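Home | Talks | Notes | People | Contact

Reading time: 6 minutes

Speaker notes: What does the second arm cost?
Annag Ogilvie, May planning session

(Start without slides. Wait for the door to stop banging.)

I was asked to speak in favour of the equipment bid. I said I would speak about it. Those of you who have read the bid will know it runs to two pages and that one of them is a quotation. My job this morning is to go through what the other page leaves out.

The request is for a second arm, for the block-sorting bench at Stakel. The case goes like this. One arm does the work now. Two arms would do twice the work. The supplier, Cuvness, will hold the price until the end of the quarter. Please sign.

(Pause. Let them read the quotation if they want to. Most won't.)

My first trouble is with "twice the work". I asked for the log of how the present arm spends its day. There isn't one. There is a log of runs, and I went through a stretch of it: 184 runs started, 88 marked as usable at the end. So before we buy another arm I would like to know what became of the other 96. Some will be bad grasps. Some will be software. I suspect a good many were a person setting the blocks out again, getting called away and coming back to a run that had timed out. A second arm does nothing for that. It gives the same person two boards to reset.

When I put this to the bench team they were very fair about it. They said resetting is dull and that everybody hates it. It isn't in the budget because it has never had a cost code.

(If anyone asks about automatic resetting: Fesine sent us a leaflet. It had no price on it and no working video. Move on.)
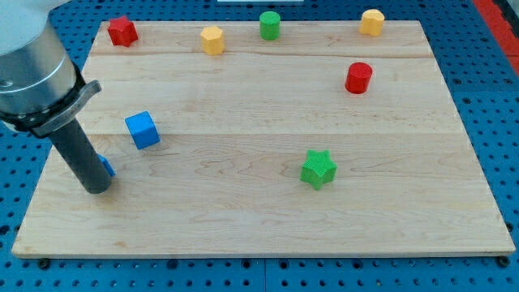 My second trouble is with the quotation itself. It covers the arm, the controller and the cable between them. Read down it and look for the gripper. You'll find it under "options", with the mounting parts on a separate line under that, and delivery for the options charged apart from delivery for the arm. I rang and asked whether anyone had ever bought the arm without the options. The man laughed, quite pleasantly.

Then there is everything that is on nobody's quotation:

- a board and something solid to bolt it down to
- blocks, and more blocks when the first lot get chipped or go home in a pocket
- a guard or a marked floor area, whichever the safety people settle on this year
- spare gripper parts
- training, and cover for whoever is being trained
- the service contract, from the second year on

I've seen that last one left out of every bid I have read in this building. The first year is free, so it goes down as nothing, and then it stays down as nothing.

(Slow down here. This is the bit finance will want to write down.)

Third trouble, and I'll be blunt. The bid says the second arm will let us "move on to real parts". I have heard that sentence before. We were told it when we bought the first one. Bright shapes on a flat board are a decent place to start, and I have no quarrel with them. A star is harder to pick up well than a cube, and a cylinder will roll if you knock it over. But I want to see, in writing, what we expect the present arm to manage on that board before we call it finished. If we can't write that down for blocks, I don't believe we can write it down for valve bodies.

The Uddin report, which is the one the bid leans on, compares benches with one arm and benches with two. The ones with two did better. They also had more staff. The report says so, in a footnote, in small type. I would ask you to read the footnote.

What I'd do with the money instead:

Keep six weeks of proper records on the bench we have. Start time, stop time, why it stopped, who put it right. A sheet of paper will do. Pay for somebody's hours to do the resetting and give those hours a code, so that we can see them. Ask Cuvness for one price with the gripper, the mount and three years of service in it, and ask them to hold that one.

If the records show the arm is busy and the people are idle, I'll second the bid myself. I have been wrong about kit before. I voted against the big compressor and I use it every week.

(They will say the price runs out. Yes. It ran out last quarter as well, and the same price came back with a new date on it. Have both letters to hand.)

Questions. Take the bench team's first, then finance. If we're short of time, drop the bit about the compressor.

Contact: Annag Ogilvie, Stakel | © Stakel | Back to top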